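Self-supervised grasping from scratch: random picks vs. learned picks, first numbers
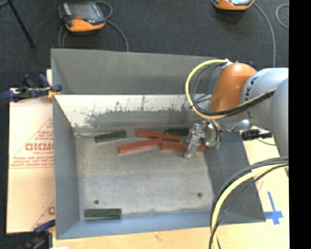

Posted by binpicker_lou, October 14, 2021

So I've been trying to reproduce the "let it try stuff and label itself" approach with small blocks in a metal bin, and I finally have enough attempts to say something. The first 2,000 grasps were purely random: pick a point, pick an angle, close, lift, check the finger gap. Out of those I got 126 successes. Ugly, but that's the starting set. I trained a small network on it, let it choose the next batch, and the hit rate went to nearly 3 times random (!!). Camera is fixed, no depth, no hand labels anywhere.

gearlash
Nice. How are you balancing the classes? With that few positives I'd expect the net to just say "fail" every time.

binpicker_lou
It did, the first week, lol. Now I oversample the positives and rotate the crops, 11 angles each. The Ruiz-Ortega write-up does something similar, but they throw away a lot of their failures and I kept all of mine.

moss_and_torque
I'm going to be the grump. Three times a terrible baseline is still pretty terrible. Random points in a big bin mostly land on bare floor, so your network may have learned "go where there's color" and nothing about grasping. Did you try a dumb baseline that aims at the nearest blob?

binpicker_lou
Ouch, fair. No, I haven't. I'd still argue the angle choice looks sensible, it mostly closes across the short side.

gearlash
"Looks sensible" is not a number :) But I don't agree with moss that it's useless. Finding the blob is part of the job.

moss_and_torque
Part of it, sure. Just don't put it in the title.

utness_refugee
We ran the blob baseline on the Utness rig and it beat our network until we had a lot more data. The blocks up against the walls were what separated them. Blob picker rams the wall every time. Split your results that way, corner and wall vs. open floor.

binpicker_lou
Ok, that I can do from the logs I already have. Blob baseline goes on the list for November, and I'll post both splits in this thread.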